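Ready-to-drink coffee and tea

Ready-to-drink coffee and tea, often shortened to RTD, are brewed drinks that are sweetened or left plain, sealed in a package and sold for drinking without further preparation. They are sold in bottles, cans and cartons through supermarkets, convenience stores, kiosks and vending machines.

The category is usually kept separate from instant coffee, concentrates and tea bags, all of which need water or milk added at home. Drinks made to order at a counter are also left out, even when they are handed over in a sealed cup.

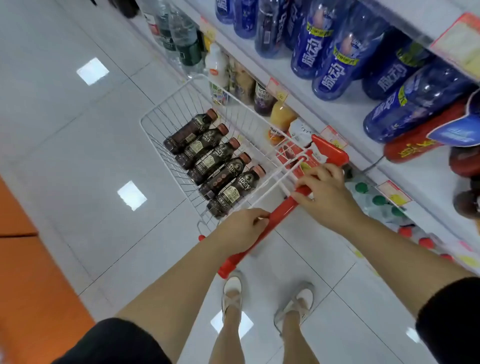 A shopper with a cart in a supermarket aisle

Production

Most bottled tea begins with leaf steeped in hot water in large tanks. The leaf is strained out and the liquid is cooled, filtered and adjusted for strength. Vitamin C is often added to slow browning. Jasmine tea is made from leaf that has been scented with the flowers before brewing, usually green tea.

Coffee is extracted in a similar way, though cold brewing is also used. Cold brewing takes longer and gives a less sour drink. Where milk is added, the mixture is homogenized so that the fat doesn't rise to the top, and a small amount of an alkaline salt may be put in to keep the milk from curdling.

The drink is then heated to kill microbes. Black coffee and plain tea can be hot-filled or filled cold under sterile conditions. Canned milk coffee is normally heated again after sealing - a step called retorting - and this changes the taste slightly.
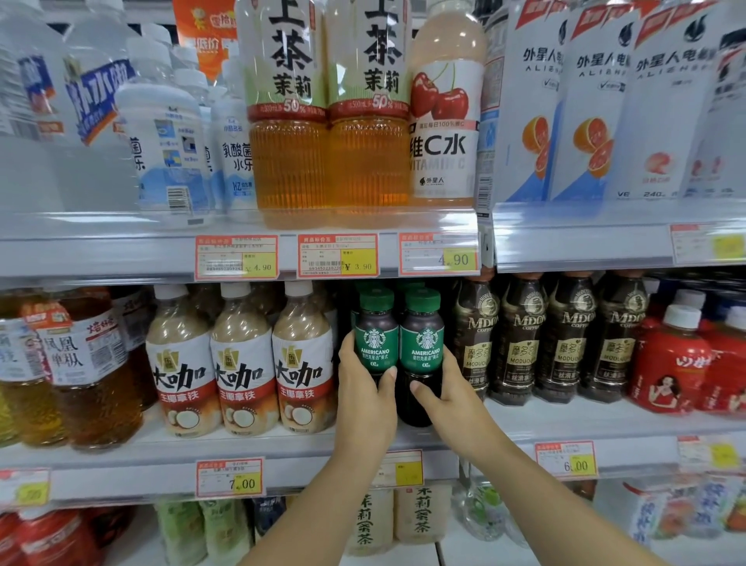 3 min read

Packaging

Steel and aluminum cans were the usual package in the early decades of the trade. Plastic bottles with screw caps later took a large share, mainly for tea, as they can be closed again after opening. Glass is heavier and costs more to ship. Cartons are light and stack well but are less common for coffee.

Light and oxygen both harm flavor. Makers deal with this by using dark plastic, full-length sleeves or an added barrier layer in the bottle wall.

Sweetness and labeling

Sugar levels differ widely between markets and between drinks in the same line. Unsweetened tea has long been common in Japan, while sweet tea is the usual form in much of the United States. Rules on terms such as "sugar free" and "unsweetened" are set by each country, and a drink with no added sugar may still contain sugar from milk.

Caffeine content depends on the leaf or bean, the brewing time and the serving size. Some countries require a notice on the label above a set level.
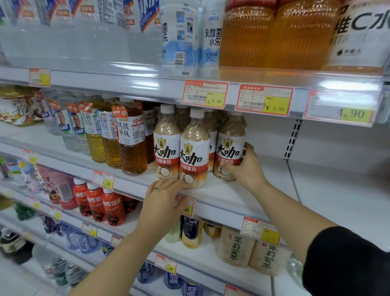

Obed Kwofie

Storage and sale

Shelf-stable drinks can be kept at room temperature until opened. Chilled types, which receive a milder heat treatment, must stay cold from the plant to the store and have a much shorter life. Once opened, both kinds should be refrigerated, and milk drinks spoil sooner than plain ones.

Stores often carry the same drink in two places, with single bottles in a cooler and larger packs on an ordinary shelf. Demand for cold tea rises in warm months. In Japan, vending machines can hold both heated and chilled drinks, and many are switched partly to hot coffee and tea for the winter.

See also: Iced tea, Cold brew coffee, Canned coffee, Soft drink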